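Chapter 4
Two Arms, One Rail

If you made it through Chapter 3, you have a pile of printed links, a bag of servos with ID numbers on them, and probably a sore thumb from all those tiny screws. Good! This is the chapter where the pile starts to look like a robot (two of them, in my case, because I can't leave well enough alone).

I did my build on the big bench at Brarnside, the shared shop I've belonged to for years, and I budgeted one Wednesday evening for it. Ha. It took me 30 hours spread over most of April, and a good share of that went to cables. So we're going to spend more time on cables than you'd expect from a chapter with "arms" in the title.

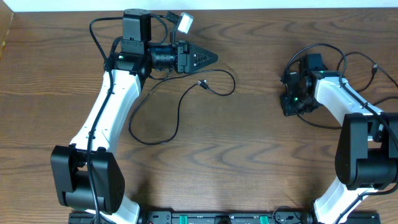
Do both arms have to sit on the same rail?
You can bolt them down separately, but a shared rail keeps the distance between the two bases fixed, and every position you teach them in Chapter 6 depends on that distance.

Before you plug anything in, move each joint by hand through its whole range with the power off. Go slowly and watch the wire. Every cable needs enough slack to follow its joint all the way out, plus a little extra at the wrist, where the twisting happens. I ran mine along the links first and left the ends free on the table until I was happy with the lengths.

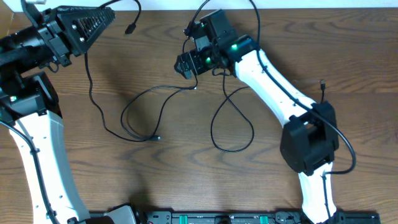
I like to do the elbow before the wrist. The elbow swings the farthest, so once its slack is right, the rest of the run mostly sorts itself out. My first try left the elbow cable 2 inches short, and I had to pull the whole thing back out and start over. Please measure yours with the arm stretched!

The fingers can go on whenever you like. I used the soft kind with slots down the sides, which bend around whatever they're holding, and we'll tune them in section 4.3.
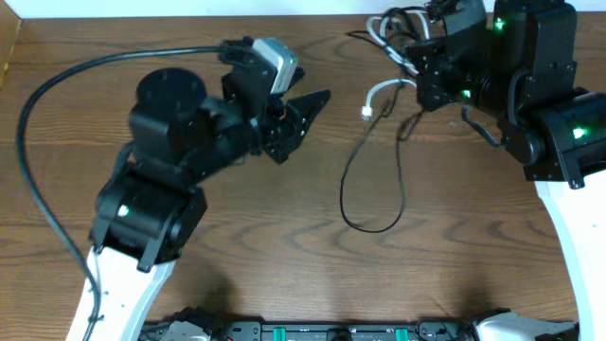
Figure 4.3. Both arms on the shared base, with wiring in progress.

What you'll need for section 4.1: your two assembled arms, the rail and its clamps, a hex key set, 40 small cable ties, and a roll of masking tape for labels. Label both ends of every cable. I skipped the far ends and paid for it with a whole evening of tugging on wires to see what wiggled.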